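Every few months a city discovers that its citizens are angry, and a city that discovers this will usually hold a consultation. Ours was in March. The subject was the plan to ban cars from the old center between seven in the morning and seven at night, and the city of Odera, to its credit, asked people what they thought before doing it. I went to both evenings. I came away less sure about the ban than when I walked in, and a lot less sure about the asking.

I should say where I stand. I don't own a car. I take the 2 tram to work and I'd be glad to see the market square without vans parked across the curb. If you put the ban to a straight vote tomorrow I would probably vote yes, and I'd be in a bad mood while I did it.

My trouble is with the number. The city received 2,750 responses to its online survey, and of those, 2,390 were counted as "supportive or conditionally supportive." You have seen that figure if you have opened a newspaper or stood at a bus stop this spring. Deputy mayor Rianne Van der Linden has used it in every interview I've heard. "People have spoken," she told the second meeting, "and they've spoken very clearly."

Have they? I filled in that survey. The key question gave me five answers. One was full support. Three were support with a condition attached: better transit, exemptions for residents, a trial period first. The last was "I do not want any change to traffic in the center." There was no box for a person who wants change but doesn't want this one. Halima Kombo, who drives a delivery route for a bakery and starts at four, ticked "exemptions" because it was the closest thing to what she meant. What she meant was no. She is now one of the 2,390.

The survey was written by Lorkell, a consulting firm, and I don't think anyone there sat down to cheat. I think they were hired to find out how the ban could be made acceptable, and they wrote questions that fit the job. That's a fair thing to study. It just isn't the same thing as asking whether people want it, and the deputy mayor talks as if it were.

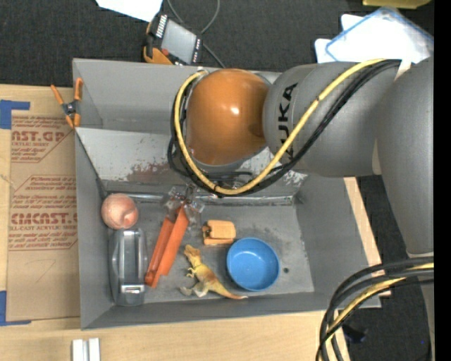

The paper forms bother me more. There were 500 of them, set out in libraries and clinics for people who don't do surveys on a phone. The final report gives them a single paragraph, which says they were "reviewed for themes." Which themes? How many of those people were for it and how many against? I wrote to the city to ask and got a friendly reply telling me the report was available online. I had the report open in front of me when I read it.

You could say I'm being fussy. A friend did say so, at some length. Mwanaisha Laizer has two kids at the school on Canal Street and has been asking for safer crossings there for years, and she has no patience left for people like me who want the process to be perfect before anything moves. "You'll still be checking the footnotes when my son can drive," she said. I don't have a good answer to that. The crossing is dangerous, I've used it, and every year of delay is another year of parents holding their breath at the curb.

But look at who is on the other side now. The protest group calls itself Munine, after the street where it first met, and in the winter it was a few shopkeepers and some retired people worried about getting to the doctor. They had plain questions about loading hours and taxis. Some of those got answers and most got a link to a web page. By the second meeting the hall was full and the mood was sour. One man stood up to say the whole thing had been decided in Brussels. Another said the bollards would have cameras in them that listen. There is no evidence for either claim, and both of them got applause.

I don't excuse that. Grown adults are responsible for the nonsense they clap for. Faraji Bakilana, who runs the hardware store and helped start the group, looked miserable through most of it. He told me afterward that he still only wanted to know what time his supplier could pull up at the door. He had asked in January, and he has no answer yet.

City officials tend to treat that sort of meeting as proof that the opponents were cranks all along. I'd say they have the order of things wrong. People who get a straight reply to a dull question mostly go home. When they get a slogan and a percentage, a few of them go looking for a better story, and there's always somebody willing to sell them one.

Councillor Halima Ndung'u is the only member I've heard say any of this in public. She supports the ban. She has also asked for the paper forms to be counted and published, and for the council to vote on the thing under its own name without leaning on the survey. Her colleagues seem to find this tiresome. One of them said it would "reopen the debate," as though it had ever been shut.

I'd go a bit further than she does. Publish the forms, yes, and the loading rules too, with real hours on them, before the first bollard goes in. And drop the line about the people having spoken. The council was elected to make decisions like this one. If its members believe the center should be closed to cars, they can say so, vote for it, and take the blame if the shops empty out. I might even clap.

Until then I'll be the one in the back row asking how the 500 were counted. The next meeting starts at seven, which happens to be when Kombo is getting ready for bed.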